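17 November 2024, workshop notebook

Sourdough starter trials, continued. I skipped the Friday entry, so this covers both days.

Jar 2 (the rye one) is way ahead of the others again. I fed it at breakfast and by lunch it was pushing at the lid, and it smells great - sort of like green apples, a little yogurty. Jar 3, the all-purpose flour one, is still sulking. Orhun thinks I'm keeping it too dry and he may be right, so from tonight it gets the same water as the rye and we'll see who wins.

I baked one loaf from Jar 2 on Saturday. Dough weight was 929 grams going into the basket, and I left it in the fridge for 16 hours, which was longer than I wanted but I slept in. Nice ears on it! The crumb was a bit tight near the bottom though, and I'd blame my shaping before I'd blame the starter. Aslı took half of it home and says it makes very good toast.

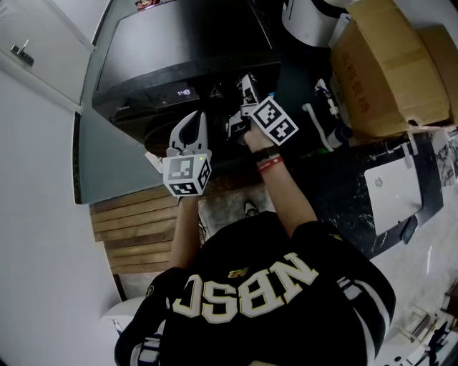

The Fosero flour finally came, so I can stop stretching the old bag. It drinks a lot more water than the Mekov did. With 400 grams of flour I had to add another 32 grams of water before it stopped feeling like modeling clay, and even then it tightened up after the rest. Note to self: hold the salt back until the second fold, I forgot AGAIN.

Ekrem, if you read this before Tuesday, please don't feed Jar 1. I'm letting it go hungry on purpose to see how long it takes to bounce back. The other two get fed in the evening, same as in October. Elif Naz wants some of the rye starter, so keep the discard from that one in the small jar with the blue tape.

Still to do: buy rice flour for the baskets, find the good razor blade, ask Ertuğrul if he ever got his oven stone to stop smoking.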